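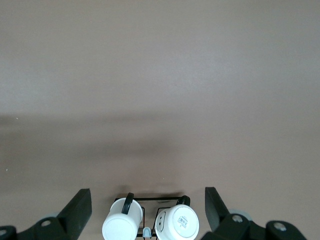 Tangen worktop film: revised care guidance from July

25/06/2024

Liketti has revised the care and fitting guidance for Tangen, its matt surface film for desks, benches and kitchen worktops. The new text applies to all rolls sold from July and replaces the leaflet packed with earlier stock. The film itself is unchanged.

The revision follows a review of 2,589 customer returns and queries handled by the Jevutach service centre. Most concerned marks left by cleaning products. A smaller group concerned edges that had lifted after fitting, mainly on boards that had been sanded but not sealed.

Under the new guidance, bare board must be sealed before the film is laid and left for 8 hours at room temperature. The earlier leaflet asked only for a clean, dry base. Film should be cut with an overhang of 13 mm on each side and trimmed after it has been pressed down. Joins should be kept away from sinks and hobs.

Cleaning advice has also been tightened. Cream cleaners, wire wool and melamine sponges are now listed as unsuitable for every colour in the range. Liketti recommends a damp cloth and a mild washing-up liquid, wiped off with clean water. Polish and wax sprays should not be used, as they leave shiny patches that cannot be removed without dulling the area next to them.

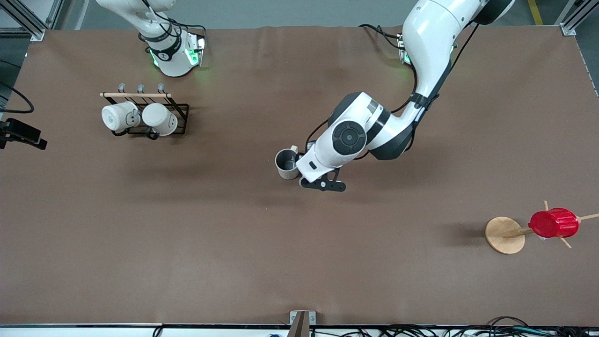
Colour choice is dealt with in a separate section. Matt films scatter light and do not give a sharp reflection, but they still pick up the tint of any lamp close to them. The effect is easy to see on a brown matt tabletop, where green indicator lights cast a faint green glow on the surface. Buyers are advised to look at a sample under the lighting it will be used in, including under-cupboard strips and appliance displays, before ordering a full roll. Samples are supplied in packs of 2, and the cost is taken off the first order.

The guarantee period stays the same, but claims for lifted edges will now need proof that a sealer was used. A till receipt for the sealer will be accepted. Any water-based product may be used, including Sterkex, which Liketti sells under its own label.

Customers who fitted Tangen under the earlier leaflet do not need to take any action. Their claims will be judged against the guidance in force on the date of purchase. Printed copies of the new leaflet can be requested from the Jevutach service centre, quoting the batch code on the inside of the roll.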